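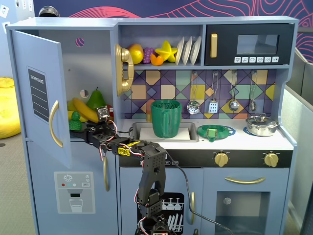 The arm among the fruit, in the fridge of our play kitchen.

In August it will be one year that I work at Fleltari, and many friends still ask me what I do there all day. I say that I teach robots to tidy a kitchen, and they laugh, and then they ask if I am not afraid for my job. I want to answer the second question a little more seriously than I do at dinner.

Before this I packed meal boxes at Preker for six years. When the first machines came to our line, there were 62 of us on the day shift. Nobody was sent home that week. What changed was smaller. My friend Hadiza Etim used to put the fruit in the boxes, and she was very fast, she could feel a bad pear with her thumb without looking. After the machines she stood beside a screen and pressed a button when something got stuck. She was paid the same. She told me that her back was better and her day was longer. I have thought about this sentence many times.

Now I am on the other side. I guide the arm with my own hands and it records how I move. Our target is 4000 good recordings for the fridge task, and on a quiet day I can finish 127. A banana is kind to beginners. A pear rolls away, and the grapes have bumps, so you must choose where to hold them. After some weeks I noticed that I reach for things at home in the same slow way, first over, then down, then close. My husband thinks it is very funny.

My supervisor, Tetsuya Ogura, asked us in the spring to write down what we know about picking up food. I thought I had nothing to write. I wrote four pages. Most of it came from Preker, and a good part of it came from Hadiza. I asked him if her name could be in the notes, and he put it there.

So am I afraid? Sometimes, yes. I do not believe the people who say that everyone will get a better job, because I saw who got the screen and who got the training. At Preker two people were chosen for the technical course and the others heard of it later. If your company is bringing in such machines, ask early who will learn to repair them, and ask it in a meeting where somebody writes down the answer.

Hadiza has applied for the opening in our team. Her interview is next month, at nine in the morning, and I told her to bring her own tea, our machine makes a terrible one.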